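Is a "readily biodegradable" low-HLB emulsifier worth the extra money?

Posted by Gulyás, Jul 19, 2026

I make small runs of a water-in-oil hand balm and a supplier is pushing something called Skunurow as a replacement for my usual sorbitan ester. The sheet says natural origin, cold processable, stable for years. It has no HLB value on it, only "low". The minimum order costs 542 more than what I pay now. I've heard this kind of talk before. Has anybody run it next to a plain ester?
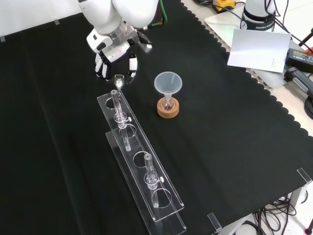
My current batches hold fine until the weather warms up, then I get a thin oil layer on top. I don't want to pay for a new name on the same problem.

Grondport

"Low" could mean anything from 2 to 6, so ask for the number and the saponification value, which was 145 on the lot I had. Mine was a soft paste that needed warming before it would mix, so I don't believe the cold process claim at all.

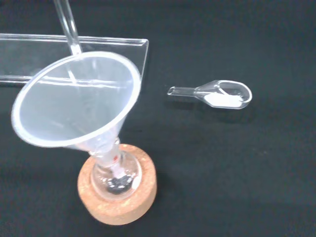 Do your own side-by-side before ordering. Same oil, same water, same stirrer, only the emulsifier changed. I spin samples at 3,000 rpm for half an hour and look for a layer, though a good result there still isn't proof of shelf life. Keep everything you use see-through if you can. A translucent funnel on a black cloth, like the one in the photo, shows a greasy film you'd miss on a white counter, and leftover surfactant will wreck your comparison. "Biodegradable" also needs a test method next to it or I ignore it.

Jaltumura

works great for me, switched in May and never looked back. just use more of it
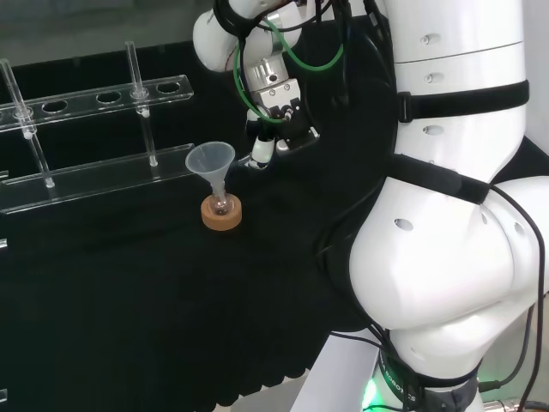 To be fair I only make lotion for family and never did a spin test or whatever. I warm the oil first and pour the water in very slowly. Your oil layer could be the stirring. I'd get the mixer fixed in place so it stays put, and tie the cords back out of the way, same idea as the black straps holding the cables on that white arm. A bag lasts me ages so the price didn't bother me.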